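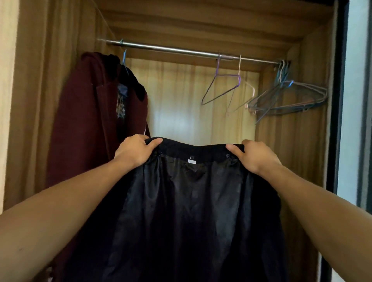
Skerko Clothing Bank

Progress report to the Mirkemton Fund, March 22, 2026

The grant has now run for half its term. We have spent $3184 of it so far, nearly all on rent and heating for the store on Chamoun Street. The rest is set aside for the summer.

Clothes are coming in faster than we expected. Most are women's workwear and children's coats. Men's shoes are still short, and we have asked the Zodgate branch to send over what they can spare. Everything is sorted by size before it goes out - this used to be done by type, and people had to look in too many places.

We lent out 80 interview outfits this winter. Most came back clean and on time. Three did not come back at all, and we have decided not to chase them.

The roof leak reported last time has been fixed by the landlord. The back room still smells damp and we are keeping it for hangers and boxes until it dries out. The washing machine is old but working.

One target has slipped. We planned to open a second evening each week and have not found enough people to cover it. We would like to move that start date to August, with no change to the budget. Please let us know if the fund agrees - we need to tell the landlord before the new lease is drawn up.

Receipts are attached separately.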